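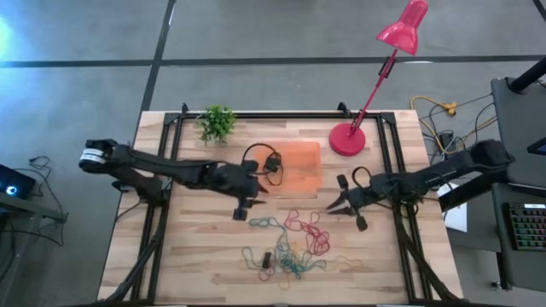

September 20, 2023
Brelcombe, the two-arm table

Task: rubber bands, loose pile, pick one and take it away from the others. Later the same with a color asked for.

I write this entry longer than usual, because the colleagues at Briven asked in July for our opinion on which small chores are ready to be shown to visitors and which are not. I said then that tidying a desk is nearly ready. After today I would like to say this more carefully.

**Setup**

Both arms mounted as before, facing each other over the table. Parallel grippers, the pointed black fingers. I did not change the fingers since the cord task. The orange mat stays on the table as the drop place, the plant and the red lamp stay too, as we agreed that the table should look like a table in a home and not like a test bench. Software is Stelilari, the same version on both arms. Demonstrations by teleoperation, then the learned policy on its own, then again me by teleoperation for comparison.

Bands come from the Kermani bag, 500 pieces, mixed. I took only a handful from the bag. The rest is in the drawer under the keyboard, please do not use it for closing cable bags, I want the bands of one age and one softness.

Reset procedure, for who continues: lift all bands in one hand, turn the hand over above the table, let them fall. Do not spread them with the fingers afterwards. I noticed that I was spreading them without thinking, and the piles were becoming easier and easier during the morning. The first results from the morning I have crossed out for this reason.

**By hand**

I did it first with my own hand to have something to compare with. One band out of the pile takes me a very short time and I do not look much. What I do, when I try to observe myself: I pinch any strand, I lift a little, I shake. The bands that are not mine fall off or they hang. If they hang, the other hand holds them down and I pull. The shaking is the part I had never noticed. I would have said that I "pick up" the band, but it is more pulling and shaking than picking.

I tried also with thick winter gloves. Much worse, and then I look all the time. This is maybe the fair comparison for the gripper.

**Teleoperation**

Harder than I expected. The fingers are long and they close well on a strand if the strand stands up from the wood. If it lies flat, the tips come down on both sides of it, they close, and the band rolls out or is pushed forward. To get a flat one I have to touch the table with the tips and close while pressing very lightly. With too much pressing the arm complains and stops. Two stops like this before lunch, both my fault.

The better way is to look for a place where one strand passes over others. There it is a bit higher than the wood and the tips can go under. I started to search for these crossings in the wrist view and my success became clearly better. But of course exactly at a crossing there is the risk to take two bands, and this happens very often. Then I have a pair in the gripper, or one band and the loop of another one that is hooked in it.

With the second arm it is possible to hold the rest down. It is slow. I am not good at moving both at the same time, I move one, then I stop, then I move the other. A chore that my hand finishes before I have finished a sentence becomes a small project. 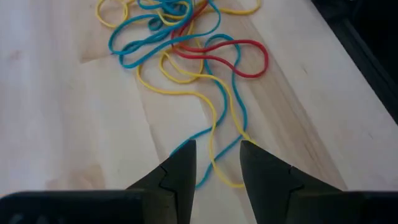
*Wrist view, fingers open. Yellow and blue strands run through the gap; closing here would give two colors.*

I put this view in because it shows the question well. If the instruction is "take a band," it is a reasonable place to close. If the instruction is "take the yellow one," it is a bad place, although yellow is there between the fingers. One should go up to where the yellow is alone, or come from the side. A person sees that without being told. The policy was never told either, and it does not see it.

**Policy alone, any band**

20 trials. I counted a trial as good if exactly one band came to the mat and no other was carried outside of the pile. I write here only the kinds of failure, the full table is in the shared sheet.

- Takes more than one band and does not notice. Most common by far. It carries everything to the mat and opens, and for the software the episode is finished and good.
- Closes on nothing, goes to the mat anyway, opens, comes back. It makes the complete movement of a delivery with nothing in the fingers. Once it did this 3 times in a row and then took a band correctly.
- Band stays on the finger after opening. The bands are a little sticky and they hang on the outer step of the finger, where the notch is. The arm goes back to the pile with the band on it, and puts it back to where it came from.
- Pushes the pile. The pile travels slowly over the table, in the direction of the operator side. Near the rail of the frame the arm cannot reach it well.

The third one I had not on my list before. I think a strip of smooth tape over the notch would help, I will try tomorrow with the thin tape, not the cloth one. Please tell me if somebody knows why the notch is there, I do not want to cover something that is needed for mounting.

**Policy alone, color asked for**

I stopped this early. Red was the best, I believe the reason is only that red was easy to see in the demonstrations, and I had made more of them with red without intending it. Blue and green are confused when the light from the window side is strong. I closed the blind in the middle and it was better, but then trials before and after cannot be compared, so I don't give a number.

One thing that I liked: in one trial it lifted a red band, a second band was hanging in it, and the other arm came and held the second band on the table while the first arm pulled. This was very nice to watch. I have shown this in the demonstrations, so it is not a wonder, but the pile was in a form that I had not shown. I repeated with a similar pile and it did not come again. I saved the log with the note "hold and pull."

**Can it do the chore?**

My answer for Briven, draft, please correct my English and also my opinion:

For stiff things on a desk, yes, with patience. Pens, the small box, a cup without liquid. It is slow, but a visitor can leave the room and come back and the desk is in order.

For the cord: partly. It brings the cord to the mat if the mat is close and if nobody asks how the cord must lie there. A loop which looks careless is accepted. I would show it, with these words said before.

For rubber bands: no. If the wish is "all bands off the table," then a person would sweep them with the side of the hand into a bowl, and the arm can almost do that, I tried it quickly with closed fingers and most of the pile moved together. But separating one from the others, no. The problem is in two places. The gripper cannot shake well, our speed limit is too low for it and I do not want to raise the limit when people are standing at the table. And the policy has no way to ask itself how many it is holding. From the wrist view I myself cannot always say it, I have to lift and look from the head camera, and by then the software is already driving to the mat.

I see also that we choose the chores a little by what the gripper likes. In my own kitchen drawer there are bands, string, a bag of clips, tea lights, and everything is lying in everything. If I ask for help with that drawer, it is the bands and the string that I want help with. The cup I can put away myself.

On the question of the shop floor, which was in the same mail: the bundles of parts closed with a band are a different job from this one. There the band is under tension and is always in the same place on the bundle. I would guess it is easier. I have not tried it and I ask that it is not written in the report as if I had.

**For tomorrow**

- Smooth tape on the outer side of the fingers, see above. First one arm only.
- Add a stop over the pile after lifting, with the head camera looking, before going to the mat. Even a dumb pause of a second may help, bands that only hang a little would have time to fall.
- New demonstrations with the colors balanced. I will write the color on a paper before each one and not choose while I am already moving.
- Blind closed from the beginning.
- The small black piece that is lying at the bands in some of the recordings belongs on the mat side. I forgot it in part of the runs. These runs are marked in the sheet, don't delete them, the arm avoided it in most cases and this can be useful.
- Tie up the yellow cable on the floor on the right side. I walk there at each reset.

Table switched off in the evening, both arms in rest position, bands back in the small bag and not in the big one.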